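One Clear Table

I started on the big white table because it was the thing bothering me most every time I walked past it.
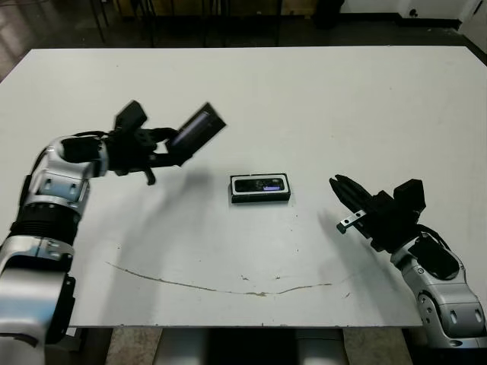 Yaneth Huanca wrote back within the hour that a table only stays clear if everything that used to live on it has been given another address, and that I should sort out the addresses first. Well, she's right, and I hadn't! So I spent the rest of the evening finding homes for things: the mail went in the hall drawer, the chargers in an old cookie tin, and the manual for the Trollel lamp (which I have been meaning to read since September) into the folder with all the other manuals I have been meaning to read.

Small dark things are my real weakness, I'll admit. Anything flat and black and shiny gets set down wherever I happen to be standing, and then I'm off through the house lifting cushions. On a bare white top you can spot it from the doorway, and that alone has made the whole business worth it for me.

I wiped the table down with warm water and a drop of dish soap, dried it with a cotton towel, and made myself a rule of 4 things at most left out overnight. We'll see how long that lasts. My sister gives it until the weekend, and she has known me a long time.

Next up is the shelf by the back door, if I can face it.

Recent posts
The Hosier basket, one year on
What I keep in the hall drawer
Soup for a cold evening
Folding the big sheets by myself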